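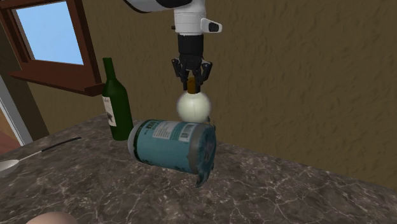
Kitchen counter, cork-like cylinder in the gripper, can on its side.

I've been promising a post on our house rules for ages, so let's do it. Most of my week at Lirnorach goes into manipulation runs in the simulated kitchen, and for a long time we had no written rules at all. Everybody scored runs their own way. Then we tried to compare our numbers with the Jitik group and, wow, what a mess. They called it a grasp when the fingers closed. We called it a grasp when the thing left the counter. You can guess whose numbers looked better!

So now there's a page taped over my desk. Rule one: write down what counts as success before you press start. Not during, and definitely not after you've watched the arm do something cute. Rule two: a tipped object stays tipped. If a can or a bottle goes over, you don't reset it and carry on as if nothing happened – you log it and finish the run with the counter the way it is.

I fought rule two for weeks. It felt like throwing away good data. 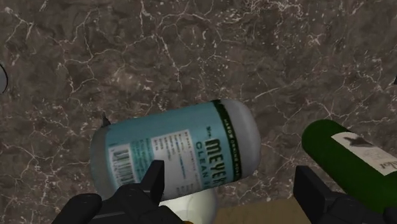

Then I went back through 300 of my old runs and found 38 where I'd quietly reset something halfway. In my notes they were all plain successes (ouch). Anybody putting a robot like that next to a real sink would want to know what it does once the soap bottle is lying down and there's glass beside it.

Rule three is about the markers and overlays we draw into the simulation. Fine for us, but the policy never gets to see them, and if one shows up in a figure the caption has to say so. Besson, our checking script, now refuses any log that leaves that line blank. It has bounced 183 of mine so far and I only swore at some of them.

The one we still argue over is object placement. I'd like every start layout saved with a seed, including the dull ones. The folks on the Ciruretti project think a fixed set of layouts is enough, and they do have a point about storage. We'll try it my way through the end of November and see how big the folder gets.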